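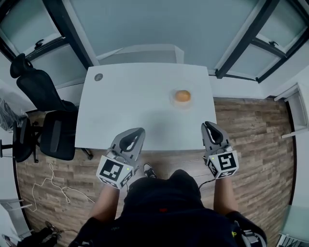 Wer bei handgehaltenen Greifern nur auf die Anzahl der Demonstrationen schaut, hat das Verfahren nicht verstanden, schreibt Hedel gleich als Erstes unter meinen Beitrag im alten Faden. Mag sein. Deshalb frage ich jetzt noch einmal ordentlich und mit eigener Überschrift.

Wie viele Demos braucht ihr für zweihändiges Greifen ohne Roboter?

Wir nehmen die Daten mit zwei Handgreifern auf, jeder mit einem Markerwürfel am Ansatz, und rechnen daraus die Trajektorien für beide Arme. Die Aufgabe klingt nach Kindergarten: Brötchen greifen, anheben, an die andere Hand übergeben, ablegen. Mit 40 Demonstrationen trainiert, schafft die Policy auf dem echten Arm 4 von 25 Versuchen. Das Greifen selbst klappt meistens. Bei der Übergabe treffen sich die beiden Greifer dann ungefähr so zuverlässig wie zwei Leute, die sich »am Bahnhof« verabredet haben.

Der Trainingsloss sieht übrigens wunderschön aus. Ich könnte ihn mir einrahmen.

Mehr aufnehmen? Oder liegt der Fehler woanders? Die Wiedergabe der Rohtrajektorien ohne gelernte Policy habe ich noch nicht getestet, bitte nicht schimpfen.

gefragt von Wideo_Nutzer, im Oktober

3 Antworten

Kollumia

Doch, ein bisschen Schimpfen muss sein. Spiel zuerst 10 deiner Aufnahmen direkt auf den Armen ab, Brötchen an der markierten Startposition, kein Netz dazwischen. Wenn die Übergabe da schon danebengeht, kannst du aufnehmen, bis der Bäcker Rabatt gibt, es wird nicht besser.

Mein Verdacht ist die relative Pose zwischen links und rechts. Jeder Greifer für sich kann sauber verfolgt sein, und trotzdem passen die beiden nicht zueinander, weil sich kleine Fehler in der Kalibrierung vom Würfel zur Fingerspitze addieren. Beim einhändigen Greifen merkst du davon wenig, die Backen gehen ja weit genug auf. Bei der Übergabe merkst du es sofort.

Was bei uns geholfen hat:
Würfel-zu-Finger-Transformation für beide Greifer neu bestimmen, und zwar getrennt. Die CAD-Werte sind eine schöne Geschichte, mehr aber auch nicht.
Zeitstempel prüfen. Wenn links und rechts gegeneinander verschoben sind, lernt die Policy brav, zu spät zu kommen.
Den relativen Abstand der Greifer als eigene Eingabe mitgeben, zusätzlich zu den beiden Einzelposen.
Bilder aussortieren, in denen ein Würfel verdeckt ist. Bei der Übergabe drehen die Leute gern die Handgelenke ein, und dann rät die Posenschätzung.

Erst danach würde ich über die Menge reden.

Nørgaard-Fan

mehr daten. immer mehr daten. bei uns gings mit mehr daten auch irgendwann

(Kommentar von Kollumia: Irgendwann geht alles.)

Hedel

Ich bleibe dabei, die Zahl allein sagt nichts. Mich würde interessieren, wie verschieden die 40 sind. Wenn eine Person alles an einem Nachmittag aufgenommen hat, am selben Tisch und mit dem Brötchen immer auf demselben Fleck, dann ist das im Grunde eine Demonstration mit Sicherungskopien. Startposition ändern, zwischendurch die Person wechseln, auch mal langsamer übergeben. Und die Brötchen tauschen, die werden über den Tag härter und lassen sich anders greifen.

Außerdem sind 25 Versuche knapp. Ob 4 oder 6 davon gelingen, würde ich niemandem als Ergebnis verkaufen.

Nachtrag von Wideo_Nutzer

Wiedergabe getestet. Von 10 Übergaben gehen 4 gut, ohne jedes Lernen. Der Loss bleibt also uneingerahmt, ich kalibriere jetzt erst den linken Greifer neu und melde mich danach wieder.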